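13. Juli 2022, Simulation, Küchenszenen

So, heute wieder den ganzen Vormittag Demos in der Sim-Küche gesammelt. Stand jetzt haben wir 1.717 Episoden im Ordner Polness, davon sind 94 noch ohne Label (das mache ich morgen, versprochen!). Neu dazu kamen heute 30 Stück, von denen ich 26 behalten habe. Bei den anderen vier ist mir die Teleoperation kurz weggesackt, und die Trajektorie hatte dann so einen hässlichen Knick drin — raus damit.

Die Zufallsplatzierung aus Gedetley läuft seit dem Update endlich wieder vernünftig. Im März standen uns die Sachen ja ständig halb ineinander, das habe ich heute kein einziges Mal gesehen. Was mich noch stört, sind die Schatten: sehr groß, sehr weich, und auf der grauen Arbeitsplatte wird es links ziemlich duster. Wer das Licht in Grarel anfasst, bitte vorher die alte Konfiguration sichern!!

Mit dem Display der Waage bin ich auch noch nicht glücklich. Blau leuchten tut es schön, aber Ziffern kann man in der Draufsicht nicht ablesen, also bitte keine Anweisungen schreiben, in denen ein Gewicht vorkommt. »Stell die Flasche neben die Waage« geht dagegen prima.

Und die grüne Flasche rutscht mir beim Würfeln der Positionen zu oft an den unteren Bildrand. Ich ziehe den Bereich in Yip etwas enger und lasse die nächste Runde damit laufen —
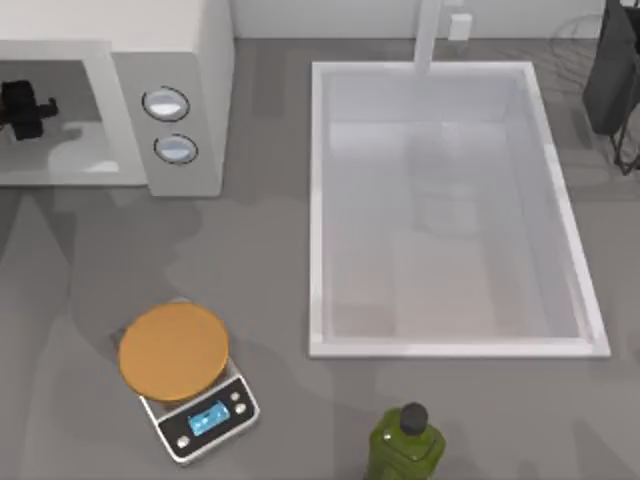

die Startposen der Kamera bleiben dabei erst mal, wie sie sind, sonst können wir die Läufe nicht mehr vergleichen. Offen: Labels nachziehen, Skript für den Export einchecken, Platz auf dem Server freiräumen.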